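Drerlow opens bedroom clear-out service in Manalastas, and says up front what it won't do

Manalastas, April — Drerlow, the household tidying firm, is adding a bedroom service for people whose clothes have ended up on the bed and stayed there. A visit lasts 4 hours, costs 300 and is carried out by 2 people.

The firm makes no claim that a tidy bedroom improves sleep, mood or marriage. "I have read those promises on other companies' leaflets and I don't believe them," said Hicham Benkirane, who runs Drerlow. "You get your bed back. Whether it looks the same a month later depends on you, and I wouldn't bet on it."

Drerlow doesn't sell storage boxes and takes no commission on them. Benkirane is doubtful about vacuum bags too, having tried the Jidex and Lunberg sets at home — he went back to a shelf. Clothes are sorted on the bed, folded or hung, and put away in the furniture the customer already owns. Anything the customer can't decide on within 5 minutes goes back in the drawer.

Nothing is thrown out without the customer's say-so. Blankets and bedspreads are left until last.

Green cloth, floral bedding and a wooden surface:

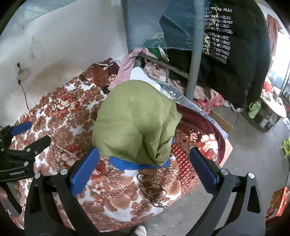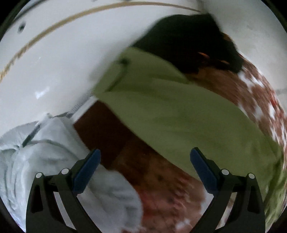
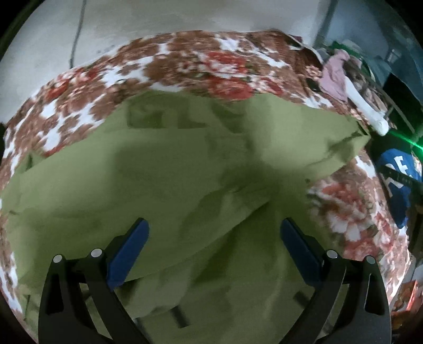 Booking and terms

Visits can be booked by phone or at the Manalastas office, which is open until 5 p.m. on Thursday. The price covers one bedroom. Wardrobes in hallways count as a second room, and so does the space under the stairs. Drerlow does not offer a money-back guarantee, and customers who want one should ask other firms how often they have paid out on theirs.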